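Notes on the Starnard carpet set, second release. Read the part on labels before you use any of the numbers, because the labels are where it goes wrong.

# Starnard floor coverings

2239 close views of floors in offices, meeting rooms and corridors, each with a line of text saying what the covering is and what state it is in. The first release had 1309. The extra ones came mostly from the Zurthorpe building, so anyone hoping for a wider spread of floors will be let down. It is a bigger set, and I am not convinced it is a better one.

## What it is meant for

The original pitch was that a cleaning contractor could tell from a floor view whether a carpet needed vacuuming, spot treatment or replacing. I have my doubts. Carpet wear is hard to judge by eye when you are standing on it, and half the complaints we get from tenants are about smell.

It may do a decent job of:

- telling carpet from vinyl, wood and stone
- telling striped and ribbed patterns from plain or flecked ones
- finding seams between tiles, provided the light comes from one side

I would not trust it for stains. Dark grey carpet was chosen by whoever fitted out these buildings precisely so that stains don't show, and they don't.

## Files

| Folder | Contents |
|---|---|
| `floors/` | the views |
| `labels.csv` | one row per view |
| `checked.csv` | the 155 rows that two people labelled separately |
| `old/` | labels from the first release, kept for comparison |

## Columns in labels.csv

- `covering`: carpet, vinyl, wood, stone, mat, unknown
- `pattern`: plain, flecked, striped, checked, other
- `colour`: the labeller's own word, lower case
- `wear`: 0 to 3, see below
- `blocked`: yes if something stands in front of part of the floor
- `note`: free text, often empty

`colour` has not been tidied. You will find "grey", "mid grey", "gray" and "greyish" and you will have to merge them yourself. I started on it and gave up when I reached the blues.

## Wear scores

0 is no visible wear, 1 is slight flattening, 2 is a clear track or patch, 3 is backing showing or edges lifting. That sounds firm enough on paper. In `checked.csv` the labellers often split between 0 and 1, and on striped carpet they might as well have tossed a coin. The lines hide flattening in one direction and fake it in the other. If your results on striped floors look very good, I'd want to know why.

The Mac Carthaigh guide we were handed says to brush the pile with a finger before scoring. You can't brush a JPEG. I left the scores as they were and put the guide aside.

## Blocked floors

The first release threw out anything where the floor was partly hidden. We kept those this time. Floors in use have things standing on them, and a set made only of bare carpet flatters whatever you train on it. Rows with `blocked` set to yes still get a covering and a pattern if enough can be seen, but leave `wear` blank unless the visible part is plainly bad.

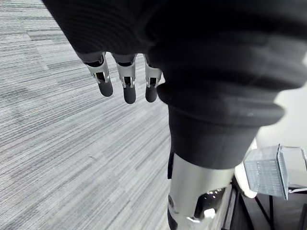 Some of the first labellers also put `unknown` for the covering whenever less than half the floor was clear, even with the stripes perfectly easy to read. I have changed the ones I found. There will be more. If you come across a row marked `unknown` and you can tell it's carpet, trust your eyes over the file.

Shine is the other nuisance. Bright overhead lights bounce off metal and polished surfaces and pull the exposure about, so the same carpet can come out as two different greys. Don't use colour to decide whether two views are of the same floor.

## Known problems

- Zurthorpe is over-represented and its carpet is nearly all the same.
- There is very little wood, and no stone worth the name.
- Several rows say `mat` where the labeller meant carpet tile.
- The Skuveck script for splitting the set puts views of one room on both sides. Split by building, or write your own.

## Changes

Release 2: new views added, `blocked` column added, `old/` folder added. Wear scores from the first release carried over without review.

Corrections to `labels.csv` are welcome as plain row edits. Please don't send a re-sorted file, I can't compare it with anything.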